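# Hand gripper no. 2, notebook
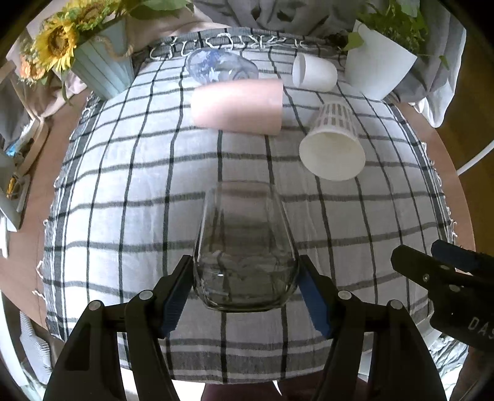

Last changed: 21 October 2021 – linkage notes and glass trials added, pad table still to be copied in

I continue on the hand gripper today. In July I wrote that the second version would be ready in two weeks, so I will not write any new date in this entry.

## Where the build is now

The mechanism is the same as in the drawing from the summer: two fingers, each one on a parallel linkage, moved by one trigger through a push rod in the middle. Round steel pins in the joints, black printed links, dark blue ribbed pads on the inner faces. I hold the whole thing in the hand and the camera looks forward over the fingers. The lens is very wide, so straight lines become curved near the sides, and this I will come back to below, since it gave me one lost evening.

The links are printed new in the Mastine black. The old ones were from the end of a roll and they had bad layers exactly at the pin holes, where one does not want them. I print the holes a little too small and open them by hand with the reamer, turning slowly, and I stop when the pin goes through with the pressure of the thumb. With the drill it was faster, but two links got oval holes and I could feel it in the fingertip afterwards. A small oval at the pin becomes a big movement at the pad.

Order of assembly that worked (for Eliseo, if he builds the third one before me):

1. Inner links first, both sides, pins pushed only half way.
2. Put the push rod in and move it by hand through the whole travel. If it stops anywhere, do not continue.
3. Outer arms. The recess looks outward. I did one of them wrong again.
4. Push the pins home, then the clips.
5. Pads last. They are only pressed on the pegs, no glue at this time.

The screw at the push rod gets the thread locker from the Tokness box, the weak one. The strong one is on the shelf next to it with almost the same cap, so please read the label.

## Pads

I have cut pads from three sheets of rubber. The first sheet is too hard. It holds a cup by the edge but slides on a smooth body. The second is soft and holds very good, but after a few days it takes dust and must be washed. The third is the dark blue one that is mounted now. The ribs go across the finger. I tried them also along the finger, and then a round object can roll between them, so across is better, at least for the things I have.

The pad is 43 mm long. The longer one from version one was touching the table before the finger had come low enough for a small cup, and I was always lifting the wrist to compensate. With the shorter pad I can come in more flat. I lost some area, but I do not miss it so far.

Glue or not glue is still open. Without glue I can change a pad in one minute. But when I pull sideways on a heavy piece, the lower corner of the pad lifts a little from the finger. I will look if a third peg is enough. If not, I use the contact glue and accept that changing is more work.

## Trials on the table

I used the brown table with the white checked cloth, the one with the fringe. Cups and glasses were laid on their sides, and the task is to take one by the body, hold it, and put it down again in another place. I took the clear glass first because it is the most difficult for me: the body is something between round and square, one end is wider and thicker than the other, and through the wall I see only the lines of the cloth, bent in waves. In the camera picture it is not easy to say where the glass begins.

What I learned with it:

- The glass wants to be held nearer to the thick end. When I take it at the narrow end, it tips down and the thick end drags over the cloth.
- The pads should touch on the flat parts of the body. On the rounded corners they touch with only one or two ribs.
- A slow close is much better. When I pull the trigger quickly, one finger arrives before the other one and pushes the glass away, and I run after it over the table.
- The cloth makes small wrinkles in front of the fingers. Next time I will fix it under the table edge with clamps.

The pale pink cup is easy. It is smooth and not shiny, and it tapers only a little. The blue glass behind it I could only reach after the pink cup was moved, and I should have thought about this when I laid them out. The small white cup has the opening toward the left, so one finger can go inside, but I decided that this is not allowed in this trial. Grip from outside only, otherwise I cannot compare.

The white plastic one with the rows of slots is the interesting one. The rim is wide and the rear part is narrower, and the ribs of the pad like to sit in the slots. When they sit there it holds perfectly and then it does not want to let go. I had to open the fingers fully and shake a little. Maybe a finer rib would not catch. To check.

In the session I made 78 grasps, all pieces together, and I wrote every one in the log. A grasp counts as good when the piece stays between the pads until I put it down myself. If it slides but stays, I write S. I do not give the sums yet, because on the first page I used S also for another thing and must go through it again.

## Play in the right finger

The right side has still more play than the left. I measured at the tip, pressing sideways with the small spring scale, the same force on both. The left is fine. The right moves visibly. I changed the pins between left and right, and the play stayed on the right, so the pins are good and it is the link. Most likely the lower hole, which I opened when I was already tired.

Possible repairs:

- print the link again (one evening, cheap)
- a thin brass sleeve in the hole. I have the tube, but the wall of the link becomes thin there
- a washer between the link and the arm. It would hide the play more than repair it

I go for the new print. Eliseo Cárdenas said by message that I should print the right and left link in the same job and standing in the same direction on the plate, so that they shrink equally. It sounds right. In version one I had them mirrored on the plate, and perhaps this was already the reason for the difference which I blamed on the bearings.

## The lost evening

I wanted to read the opening of the fingers directly from the camera picture, with the squares of the cloth as a scale. In the middle it works. Toward the sides the lines bend outward and the squares are not the same size anymore, and the values I got were nonsense. I looked for the mistake in my calculation for a long time. The calculation was correct, only the picture was not corrected for the lens before.

So: first the calibration with the printed board, then the correction, then the measuring. The calibration from the summer is not valid, as I have moved the camera mount by 10 mm since then. It must be made again each time when the mount is moved. I have now put a drop of paint over the mount screw, and if the paint is broken I know that somebody (me) has turned it.

A cloth is also not a good scale, even with a perfect lens. It has wrinkles and it pulls when the hand leans on it.

## Weight

The complete tool without the cable was too heavy for a long session, and my wrist felt it the next morning. The new handle is shorter and hollow, and this saved 179 g. Most of this was the old metal plate from Michailidis, which was much too strong for the purpose – one could have stood on it. I keep it in the drawer for the bench version.

The balance point has moved forward a little with the lighter handle. With an empty gripper it is fine. With the thick glass I feel it pulling down in the front. Perhaps the battery can go to the rear end of the handle, then the weight is at least useful for something. The cable is long enough for this, I have tried it with tape.

## To do

- [ ] print both links in one job, same direction
- [ ] ream the lower holes in the morning, not in the night
- [ ] third peg for the pad, try it on the right finger first
- [ ] calibration with board, save the file with the mount position in the name
- [ ] go through the log, separate the two kinds of S
- [ ] order clips (the small ones jump away, I have three left)
- [x] ask in Rallemholm if the shared laser is free for rubber. It is not allowed, because of the smell. I cut by knife.

For the next session I keep the same cups and glasses, and the same cloth if the clamps work. I would like to repeat the clear glass with the new right link and nothing else changed, and only after this try a finer rib. If I change both together I will again not know which one helped.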